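Melden says robot can take an old PC apart, within reason

Computer recycler opens its bench trial to view and asks visitors to bring a sandwich

For immediate release
December

Melden, the computer refurbishing and recycling firm, today published the first results of its Pastport bench, where robot arms are learning to strip the useful bits out of desktop computers. The company is pleased to announce that they are getting better at it. The company is equally obliged to announce that its human staff are still a great deal faster, and have asked for this to appear in the first paragraph.

Melden takes in 4,000 desktop towers a year from offices, colleges and the occasional loft. Each one has to be opened, relieved of its drives and memory, and sorted into parts that can be sold, parts that can be melted and parts that somebody in the workshop would quite like to keep. Drives matter most, as customers want to know that their payroll records have been properly wiped and aren't on their way to a car boot sale.

"People ask me when a robot will do the ironing," said Marit Halvorsen, who runs the Pastport project. "I tell them a shirt is a nightmare and a computer is only a bad dream. A computer has hard edges. It stays the shape you left it. If we can't manage a machine that takes a hard drive out of a metal box, I wouldn't get rid of the ironing board just yet."
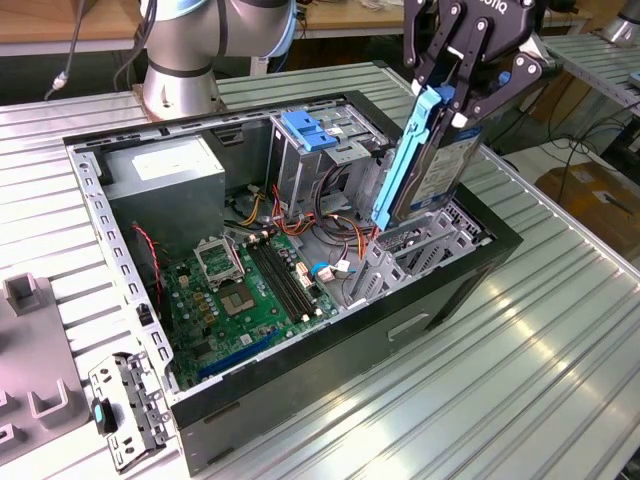 The trial sticks to desktop towers with the side panel already off. Screws remain a human matter for now. The arms are given one job at a time: find a drive, free it, lift it clear and put it where it was asked to go. A person carries out the same jobs at the next bench, usually with the radio on.

In the latest round the robots were set 36 drive removals. They completed 30 without help. Two of the remaining six ended with the drive back in the bay it had come from, which the software scored as a success until Junaid Abbasi, the workshop supervisor, had a word with it.

Melden's own technicians completed all 36, and would have finished sooner if they had not stopped to watch.

The company puts most of the trouble down to cables. A drive is a sensible object with flat sides. A cable lies across the thing you want, looks the same as its neighbours and moves when you touch something else. Technicians push them out of the way with the back of a hand while talking about football. For a robot, each one is a fresh problem.

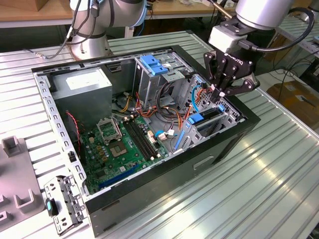
The gripper reaches towards the drive cage of an opened tower at the Pastport bench.

"I was told it would replace me by the summer," said Mr Abbasi. "So far I've been promoted to looking after it. I set the case down, I clear up after it, and when it gets in a muddle I press the button. It's like having a very expensive apprentice who never makes the tea."

Mr Abbasi did concede some points in its favour. It does not mind dull work. It has not once cut its knuckles on the inside of a case, an injury so common in the workshop that the plasters are kept next to the biscuits. It will also do the same job at three in the morning as it does at three in the afternoon, though Melden has yet to find anyone willing to come in and check.

The wider question is whether machines like this are ready for ordinary shop-floor chores. Melden's answer is yes, if the chore is fixed to a table, well lit, and much the same as the one before. Once the make of computer changes, the clips change with it. Some catches pinch, some slide, and one family of cases from the Dravard range requires a sort of twist that new starters are taught by being left alone with it.
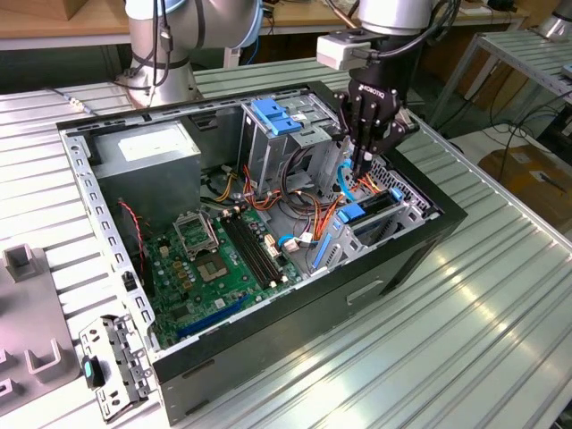 Melden expects to carry on in small steps. The next stage of Pastport will add memory modules, which are thin, light and held in by a latch at the end of the slot. After that the team hopes to try unplugging power connectors, a task Ms Halvorsen describes as "hard for us as well, if we're being fair, and we have fingernails".

Macaraeg, which supplies the workshop's sorting software, will help to build a library of case layouts so that the arms have some notion of what they are looking at before they reach in. Both firms have agreed not to use the word "revolution" in any joint statement. This one is not joint, but Melden has kept to the agreement.

No jobs will be lost as a result of the trial. One has been created, and it is Mr Abbasi's old one, for which applications are welcome. Candidates should be comfortable with a screwdriver and tolerant of being slowly imitated.

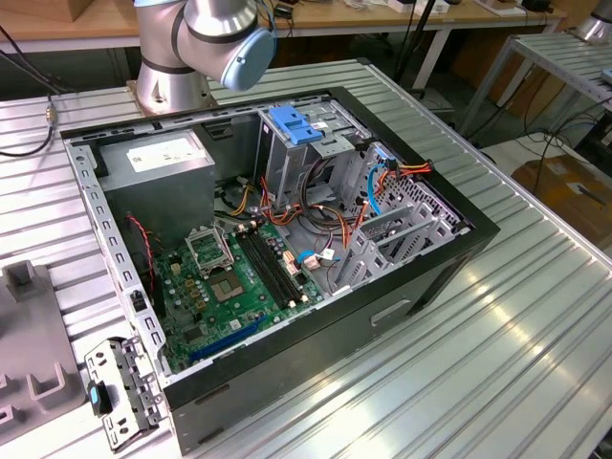
An open tower on the Pastport bench, with a metal bracket set down beside it.

Visits

Trade customers, colleges and members of the press may see the bench at work by arrangement with the Melden workshop. Sessions begin at 10am and last until the robot has finished or the visitors have, so bringing lunch is advised. Closed shoes, please. Long scarves will be looked after at reception.

Old desktop computers can be handed in on the same visit. Please remove any discs from the tray first. The workshop has plenty of driving theory practice tests and does not need another.

About Melden

Melden collects, wipes, repairs and recycles office computers for businesses, schools and public bodies. Working machines are resold with a guarantee. The rest are taken apart for parts and materials, chiefly by people. Pastport is the company's in-house project on robot dismantling.

Press contact

Interview requests for Marit Halvorsen or Junaid Abbasi should be made through the Melden press desk. Mr Abbasi is available before 9am or after the kettle has boiled.

Ends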